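Van Dusen Theater Brings Back the Red Seats for Its June Reopening

The lights on Kotano Street are coming back on! The Van Dusen, the single-screen movie house that closed its doors 21 years ago, will reopen in June with a new roof, a restored stage and a first week of films picked by the people who live nearby.

Tobias Dvorak, who bought the building with his business partner Fitzgerald Brannigan, could hardly stand still while showing visitors through the lobby at 10 a.m. – he kept doubling back to point out the plaster stars over the ticket window, which were hidden under a drop ceiling for decades. "We pulled down one tile and there they were, still gold," Dvorak said. "I called Fitz and yelled into the phone until he came over."

The partners have kept as much of the old place as they could. The marquee letters were found in crates behind the screen, a little bent but complete except for the letter Q. The popcorn counter has its marble top again. Upstairs, the balcony has been rebuilt from the joists up, and the view from the front row of it is wonderful, high enough to clear every head below and close enough to see the grain in an old print.

Regular tickets will cost $6, a price Brannigan says will hold through the end of the year. The balcony will have its own lounge, open before every evening show, with coffee, pie and furniture in the deep red that longtime moviegoers remember from the original lobby.
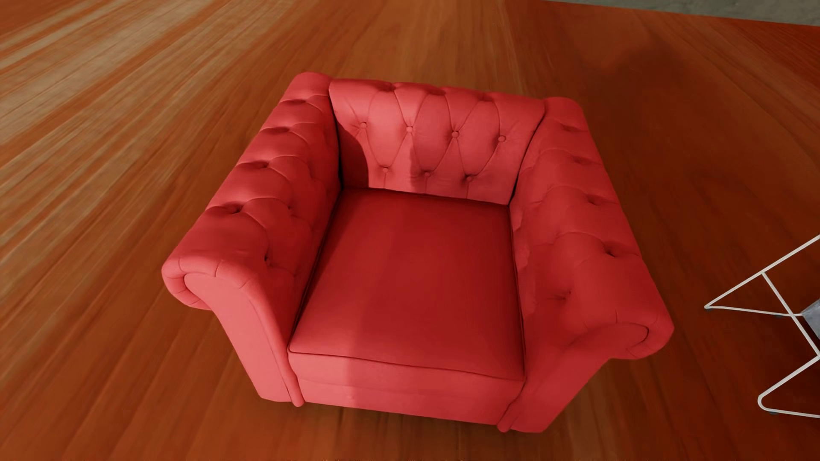 Will the theater still be able to show real film?

The booth has two restored 35mm projectors next to a new digital one, and at least one show a week will be run from a print.

That is big news for film fans in this part of the state, who have been driving a long way to hear a projector whir. The machines were rebuilt by Zellov, a small repair shop across the river that usually works on printing presses. The crew there took the job on as a winter project and got so caught up in it that they made several missing gears from scratch. They will be in the booth on opening night, and Dvorak has promised them all the pie they can eat.

The programming looks just as fun. More than 3000 suggestions came in for the opening week through a box at the Tostero Bakery, many of them written on the backs of receipts. The final list runs from silent comedy to a giant-ant double feature, with a Saturday-style cartoon hour for kids at 11 a.m. every day that week. The silent films will have live piano, played on the upright that never left the building (it has been tuned, at last).

Seating capacity is 1361, counting the balcony. For the quieter nights the upstairs can be closed off, which Brannigan hopes will keep heating bills under control once winter comes around.

Tickets for opening week go on sale at the box office at noon on the first of June. Bakery customers who sent in a winning title will get a free pass, and they should bring the stub from the suggestion box with them to claim it.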